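Filed under: Books, Horror, Short Reviews

Search this blog

April
Posted by Kiros Degefa

Ginditau is a horror novel of 214 pages, set in a salt mine that has been closed for 20 years. A survey crew of six goes down to map the lower galleries before the company sells the site. The lift fails on page 31. From there the book alternates between the crew and the shift logs of the last foreman, Gebreyes, whose entries stop matching the mine's layout.

The logs are the stronger half. They are short, dated by shift number, and consistent in their measurements, so a reader who keeps track can tell which tunnel has moved. I kept a list. It held up until page 171, where a gallery is given two different lengths in one entry. I think that is an error in the text.

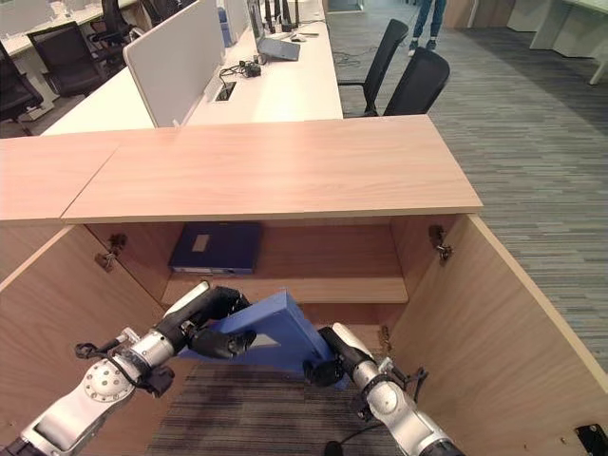
Cabinet with both doors open, binder or file box on the shelf.

The crew chapters are weaker. Two of the surveyors speak alike, and the argument over the water supply runs through three chapters with no change in anyone's position. The thing in the brine is described once, on page 114, in four sentences. That was enough for me.

I read the Fembridge paperback. The map at the front is printed too small to use and gives away the lower shaft. Skip it until the end.

Next up is Stelero, lent to me by Nikola Delić.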